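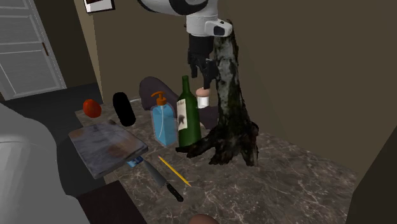

Visits > Nonham > Open Day > Station Inspection Sheets

Search this site Enter keyword Go

Inspection Sheet, Simulation Station (Allix)
5 Oct 2019
By Kallbridge Site Safety

Scope: the Allix simulation station in the ground floor demonstration room at Nonham, including the operator desk, the visitor hand controller, the wall screen and the walkway in front of them. The Shibata arm in the adjoining bay has its own sheet. Items shared by both stations are marked S and are signed on this sheet only.

Ratings: OK, OK with comment, Open, N/A. An Open item holds the station closed until it is cleared and initialed.

1. ROOM AND ACCESS

1.1 Walkway clear to 1,000 mm at the narrowest point. (S)
OK with comment. Measured between the operator desk and the barrier post. The desk was moved toward the wall to get there. Tape has been put down at the front feet so that it goes back to the same place after cleaning.

1.2 Fire exit unobstructed, sign lit. (S)
OK.

1.3 Floor cables covered or routed overhead. (S)
OK with comment. The cable to the hand controller crosses the corner of the visitor area. Cover fitted. One end of the cover lifts when stepped on; retaped and checked twice.

1.4 Barrier to the Shibata bay in place, gate latched.
Open at first check, cleared at second. The latch closed but did not hold against a light push. Striker plate adjusted.

1.5 Visitor numbers posted at the door.
OK. Nine visitors at a time, staff not included.

2. ELECTRICAL

2.1 Portable equipment labels in date.
OK with comment. The label on the spare monitor ran out in June. Monitor removed from the room.

2.2 Workstation vents clear.
OK. Leaflets had been stacked against the left side. Moved to the table by the door.

2.3 Wall screen bracket tight, safety wire attached.
OK.

2.4 Power strip load checked, no strips chained.
OK with comment. The coffee machine was on the same strip as the workstation. It is now on the wall outlet behind the door and must stay there.

3. SEPARATION OF SIMULATED AND PHYSICAL ARM

3.1 Allix output to real hardware disabled.
OK. Checked in the settings page and by unplugging the network cable to the bay. The cable is tagged and stays unplugged for the whole day.

3.2 Hand controller has no effect on the Shibata arm.
OK. Controller moved through its full range while a second person watched the arm with drives off, then with drives on and the gate closed. No motion in either case.

3.3 Emergency stop buttons labeled by station.
OK with comment. The simulation station has a pause button, which is yellow. It is not an emergency stop and must not be called one in the talk. The old label said STOP. Replaced with PAUSE.

3.4 Emergency stop for the Shibata arm reachable from this desk. (S)
OK. Pressed and reset from the desk position.

4. DEMONSTRATION CONTENT

4.1 Scene set loaded and verified.
OK. 1,261 scenes in the set, all opened without error in the overnight run.

4.2 Task runs to completion or stops cleanly.
OK with comment. 100 episodes run unattended. No crash. Where the planner gave up, the arm went back to its start pose and the next episode loaded. The log for these is kept with this sheet.

4.3 Counter scene checked for use with school groups.
OK with comment. The marble counter scene includes a kitchen knife and a wine bottle. Both accepted by the visit coordinator. The talk should say that the objects are drawn from a general household list and that the layout changes between scenes.

4.4 Close view from the gripper available on the second monitor.
OK.

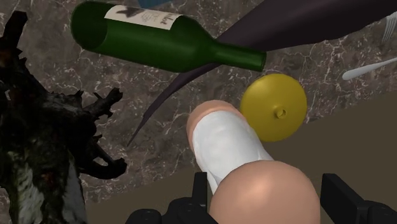
The close view shares the graphics card with the wall screen, and the frame rate on both drops when it is switched on. Leave it on from opening. Switching it during a run caused one stutter of several seconds on the wall screen, long enough for a visitor to think the station had failed.

4.5 View labels readable from the barrier.
OK with comment. Readable on the wall screen. Not readable on the second monitor. The operator is to say which view is which, as the close view does not show the whole arm and people lose track of where the gripper is.

4.6 Text on simulated packaging.
OK. Bottle labels reviewed by the visit coordinator. No change requested.

4.7 Flashing or rapid scene changes.
Open at first check, cleared at second. Scene loading gave a white screen between episodes. Set to fade through gray. Warning notice stays at the door regardless.

5. OPERATOR

5.1 Operator has signed the station briefing.
OK. Both operators signed.

5.2 Operator does not leave the desk with the Shibata gate open.
OK. Read out and agreed.

5.3 Seat and screen height adjustable for seated visitors and wheelchair users.
OK with comment. The hand controller stand goes low enough. The clamp is stiff and pinches. The operator makes the adjustment, not the visitor.

5.4 Wipes for the hand controller.
OK. One pack at the desk, refill in the cabinet under the wall screen.

5.5 Script matches the station as installed.
Open at first check, cleared at second. Page two still described the earlier gripper and told visitors they could move the real arm. Page withdrawn and replaced. Old copies were found in the leaflet rack and removed.

6. CLOSING CHECK (complete after last group)

6.1 Allix closed, workstation shut down.
6.2 Network cable to the bay still unplugged and tagged.
6.3 Hand controller in its case.
6.4 Shibata gate latched, key returned to reception. (S)
6.5 Cable cover lifted and stored flat. (S)

Result: station released for visitors. Recheck 1.3 and 1.4 at midday. Any change to the scene set after release needs a new entry under 4.1.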